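Talpur Volume Calculator -- review
Reviewed by Amrit Hawthorne, 8th August

The Talpur is a handheld calculator that does one job. You pick a shape, enter the dimensions, and it returns the volume in whichever unit you have set. I have used it since July for pots, tanks and raised beds, and checked most of its answers by hand.

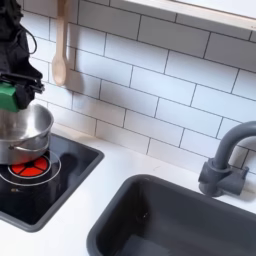
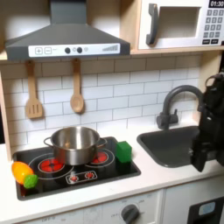
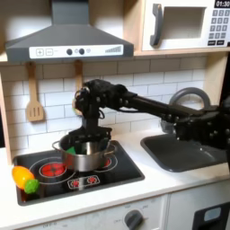 Shapes and entry

There are five shapes: box, cylinder, cone, sphere and tapered round. The last is the reason to buy it. Most buckets and plant pots are wider at the top than the bottom, and treating them as plain cylinders gives a poor figure unless you average the two diameters carefully. The Talpur asks for top diameter, bottom diameter and depth, in that order, and applies the full formula.

Diameter is the default for all round shapes. Radius can be selected in the settings, but the choice is lost when the unit switches off. I would like that fixed.

Units

Each dimension can be entered in its own unit. A tank measured at 50 inches long and 10 inches across can be given a result in cubic feet without converting anything first. The answer by hand is 3927 cubic inches, or 2.27 cubic feet, and the Talpur agrees. Dividing by 1728 is easy enough to forget, and dividing by 12 instead is the usual mistake.

Litres, cubic metres and both gallons are included. The UK and US gallons are marked only by a small letter after the result, and they differ by a fifth. Check the letter.

Rounding

Results are shown to four figures. Internally it holds more, so switching from cubic inches to litres and back does not shift the answer. I tried this repeatedly with a result of 1627 cubic inches and it came back as 1627 every time.

The older Gater model rounds at each step and drifts after a few changes of unit. If you already own one, convert once and write the result down.

Faults

The manual gives the cone formula without saying that the height must be the upright height, measured from the centre of the base to the tip. Enter the sloping side and the result will be too large. There is no warning, and the screen says only "H".

There is no way to subtract one volume from another -- wall thickness has to be dealt with by measuring the inside, or by doing two sums and noting both.

The keys are firm and well spaced. The memory holds 10 results, oldest overwritten first.

Worth having if you measure tapered containers often. For boxes, an ordinary calculator will do.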